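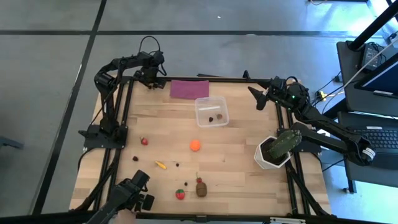
Home Kitchen Laundry Toy Cupboard Small Fixes Search

Wednesday, August 16, 2023
By the Panddale Home Notes desk
3 min read

Putting the play food back where it lives

I've been at war with toy fruit since February. It gets under the sofa, into shoes and once (don't ask) into the bread bin. So last week I cleared a table, got out one clear plastic tub and a cloth, and went through the lot. It took me 49 minutes with a cup of tea in the middle, and I've kept it up since, which is a record in this house!

Start with a bare table

Get everything else off first. Wood planks are lovely to work on but crumbs settle in the joins, so I run an old toothbrush along them before anything goes down. Keep your cloth flat at the far side, where you can grab it without knocking things about.

Pick a see-through tub

I used to have a wicker basket from Tulero and it looked very smart, but the children tipped the whole thing out every time they wanted one banana. With a clear tub they can see what's in there. Go for rounded corners if you can, as they wipe out in one go and don't collect fluff. Mine was around 13 pounds for the pair, a bit steep, but I've stopped minding.

Check the halves before they go in

The fruit that comes in two halves is the worst for going astray. Press each one together and look along the join. A kiwi like ours has a thin green line round its middle, and if the line's even you've got it on straight. Give the brown bit a wipe while you're there, as shiny plastic shows every sticky thumb.

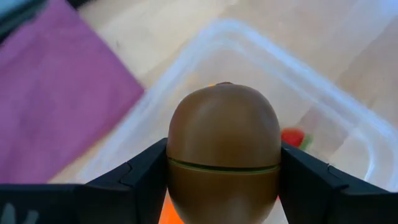 Washing the really grubby ones

Warm water, a drop of washing-up liquid, and pull the halves apart first or they'll fill up and dribble for days. Stand them open side down on a tea towel overnight. I wouldn't put them in the dishwasher, mine went a funny shape.

Odd halves go in a jam jar on the windowsill. I've got two lemons' worth in there at the moment and half a pear.

Previous Next Back to Toy Cupboard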